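Unit 2, collecting demonstrations (notes by Manju Malhotra)

Vendors say 16 clean episodes are enough to teach a pick. I doubt it. Sixteen episodes with one basket on one white table mostly teach the table. Before you trust the Bravo set, look at what varies between episodes and what never does. 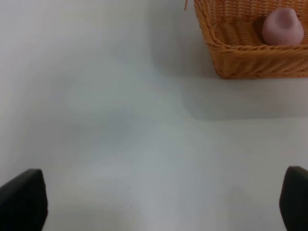
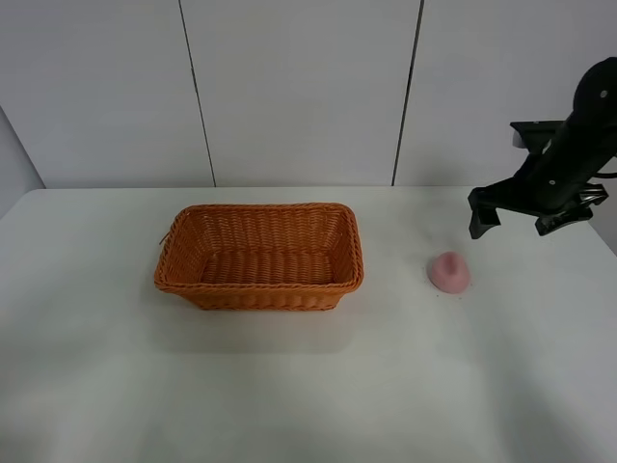
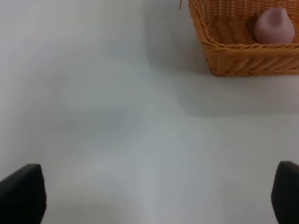 Fig. 2. Pink object and woven basket. First and third: wrist view. Second: fixed view.

"Object in basket" is a label on an outcome. It says little about the grasp. For March, read Semwal's notes on Pudard and list 12 things you would change before recording episode 17.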